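Ticket 3912 – Marcas en el tablero blanco del puesto de bollería
Estado: resuelto, con seguimiento
Producto: tablero Stasent, acabado blanco mate con veta
Local: Bravach, obrador y despacho
Abierto por: Eetu Eskola
Fecha: 20 de noviembre de 2024

Descripción inicial
El tablero del puesto de autoservicio presenta motas oscuras y rozaduras que no desaparecen con la limpieza de cierre. Se instaló en octubre. Se limpia con bayeta húmeda y detergente neutro Eder, diluido según etiqueta. El cliente pregunta si se trata de un defecto del acabado y si procede cambiar la pieza, referencia 1282.

Respuesta de soporte
Antes de tramitar la garantía hay que separar tres casos: residuo suelto (migas, azúcar), transferencia de metal o goma, y daño en la capa superficial. Las vetas horizontales tenues forman parte del diseño y no se consideran defecto. Se solicita indicar qué producto se expone.

Respuesta del cliente
En la bandeja lila van los panes dulces, incluida la trenza, casi todos con azúcar. Las pinzas son de acero inoxidable.

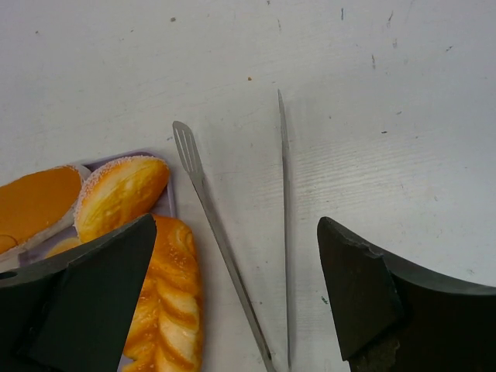

La bandeja se retira al cierre y se vuelve a colocar por la mañana. Entre medias se arrastra bastante, sobre todo cuando hay que reponer deprisa. No usamos estropajo ni lejía.

Diagnóstico
Las marcas gris oscuro, cortas y finas, son compatibles con transferencia de metal o con roce. Por foto no se puede distinguir una cosa de la otra. El grano de azúcar atrapado bajo la bandeja es un abrasivo a tener en cuenta.

Prueba indicada
1. Retirar bandeja y pinzas. Aspirar o cepillar en seco, sin frotar.
2. Diluir 19 ml de limpiador Wastitz en 100 ml de agua templada.
3. Aplicar con paño de microfibra sobre una sola marca, sin presión, y aclarar.
4. Secar y pasar la uña. Si la marca sigue y se nota escalón, anotar como daño.

Resultado comunicado
Salen la mayoría de las marcas. Quedan dos rozaduras hacia la derecha, sin escalón al tacto.

Resolución
No procede sustitución. Se recomienda poner tacos de silicona bajo la bandeja, levantarla en lugar de arrastrarla y dejar las pinzas apoyadas en un soporte. Seguimiento abierto por si las dos rozaduras restantes se oscurecen – en ese caso, responder a este mismo ticket con foto nueva.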